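# Chapter 5: Choosing a Gripper Without Regretting It

Every gripper works beautifully in the catalogue. It holds an egg, then a light bulb, then a wine glass, and the egg is always clean. Then you bolt the thing to your own arm, ask it to pick up a plain block, and watch it shove the block off the far side of the table with great confidence.

This chapter is about finding that out before you've paid for it. We'll compare end effectors the way our shop in Rikville learned to, after buying a Werari three-jaw hand on the strength of a very good video. It was a fine hand. It was also too wide to get between any two objects we owned.

The method is dull. You pick a small set of shapes, put them on a flat board, fix the board down so it can't wander, and run the same tasks with each tool. Cylinders are worth including early. A cube will forgive a sloppy approach, but an upright cylinder touched a little off centre will roll, tip or spin, and your log will fill up with the colourful remarks of whoever was on shift.

We start with the humblest tool of all, the single rigid finger. It can't grasp anything. It can push, nudge, topple and get stuck, and it'll teach you more about your camera calibration in an afternoon than a clever hand will in a month. If the tip is 5 mm away from where the software believes it is, a soft gripper will politely hide the error from you. A finger will not.

Section 5.1 sets out the pushing trials, with 13 runs per shape. Section 5.2 repeats them with the Flindberg parallel jaw, and 5.3 swaps the controller while leaving the hardware alone, a step most people skip and later wish they hadn't. The Demchenko suction cup gets its own section, partly for its merits and partly for the noise.

Before any of that, settle what you'll call a failure, and write it on the wall in marker. By run eight you'll be tempted to renegotiate.
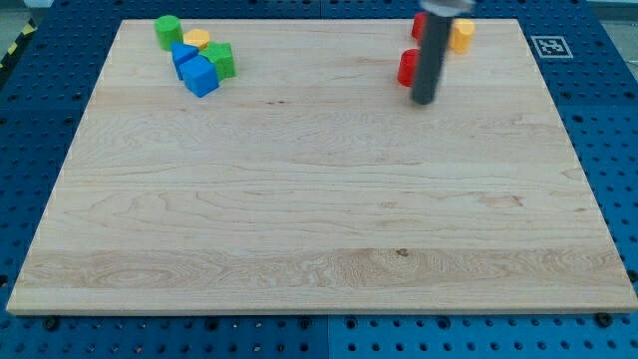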